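About Prarnetti

Prarnetti supplies paper carrier bags to independent grocers, bakeries and bookstores. We buy finished bags from mills and converters, inspect them, repack them in store-sized cartons and deliver them. We do not make paper and we do not print.

The company was started by Panagiotis Radulović, who had been a purchasing manager for a bakery chain and had a drawer full of torn handles to show for it. His first product list fit on one sheet. The current list has 83 items, most of them variations in width, gusset depth and handle type.

What we stock

Our main line is the flat-bottomed kraft bag with a side gusset and two twisted paper handles. Stock is held in three families:

Ostel: small format, for cards, pastries and pharmacy counters.
Nazarenko: medium format, for books, clothing and bottled goods.
Rolberg: large format, for groceries and takeout orders.

All three families are unprinted brown kraft. White kraft can be ordered, with a longer lead time. Flat tape handles are available in the Rolberg family only. Bags with rope or ribbon handles are outside our range, and we will refer you to another supplier if you need them.

How bags are checked

A bag is stored and shipped flat, so the first thing that happens to it in a store is that someone opens it. Much of our inspection is concerned with that step. A sample bag is taken from the carton, opened by hand, set upright on a table and lifted by its handles. Fold lines across the front panel are normal in a bag that has been packed flat and are not recorded as faults.

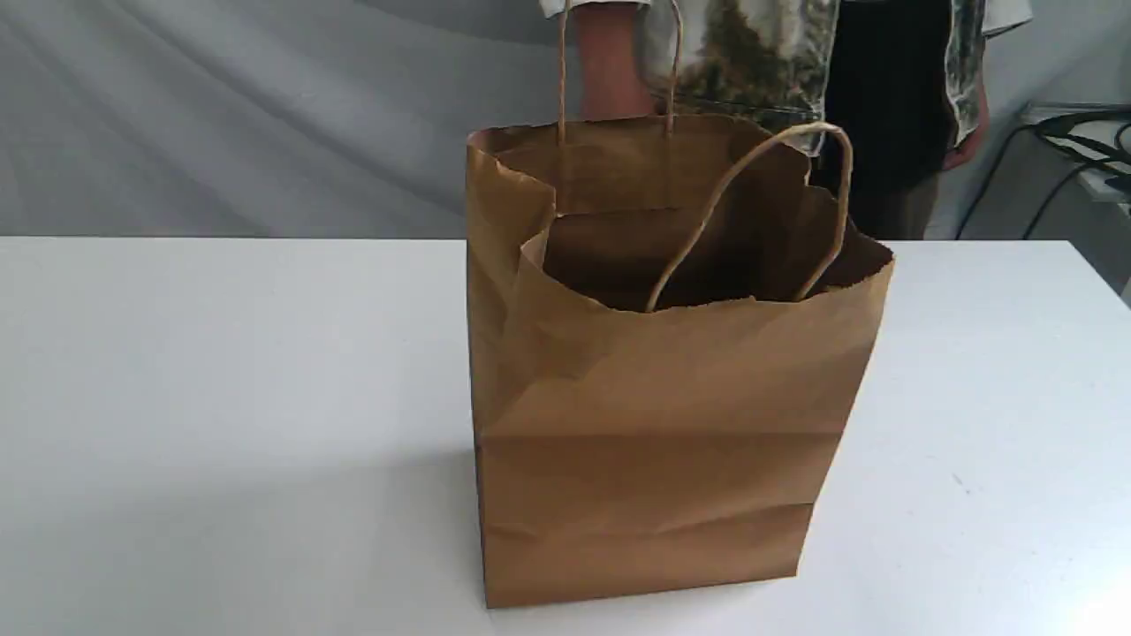
Can a bag be refolded and used again after it has been opened?
A kraft bag can be refolded along its original creases and reused for dry goods, provided the base is intact and both handles are still firmly attached. Bags that have held wet or greasy items should not go back into use.

The inspection sheet covers the base fold, the side seam, the gussets, the rim and the four points where the handle cords meet the paper. The rim gets more attention than customers expect. An uneven rim does not weaken the bag by itself, but a tear that begins near a handle will travel, and a bag with a tear of any length at that point is rejected. Creasing, slight curl and shade variation between batches are accepted. Kraft is a natural brown and two cartons will not always match.

Handles are checked for twist as well as attachment. A loosely twisted cord flattens under load and becomes uncomfortable to carry. We look at both cords, at the front and at the back, as they are applied separately and can differ. 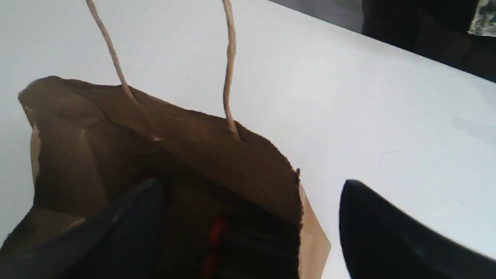
Each carton that passes is marked with the inspector's initials and the batch number from the converter. If you report a problem, please quote both. They are on the short side of the carton, next to the size code. Without them we can replace the goods but we cannot trace the batch.

Storage

Keep cartons off the floor and away from outside walls. Paper takes up moisture, and damp bags open badly and lose stiffness in the side panels. Cartons may be stacked up to 7 high. Open one carton at a time and use it up before starting the next.

Ordering and delivery

The minimum order is 4 cartons, which can be mixed across families. Orders placed before noon are picked the same afternoon. We currently deliver to 105 stores on fixed routes and ship to everyone else by parcel carrier. Route customers receive a revised schedule each October, ahead of the holiday season. Orders for November and December should be placed early, particularly in the Nazarenko sizes.

Samples are sent flat, two per size, at no charge. Please state what you intend to carry in the bag and the approximate weight, so that we can send the right gusset depth.

Returns

Unopened cartons may be returned within one month of delivery. Opened cartons are accepted only where a fault is found. Keep a few of the faulty bags and include them with the return form.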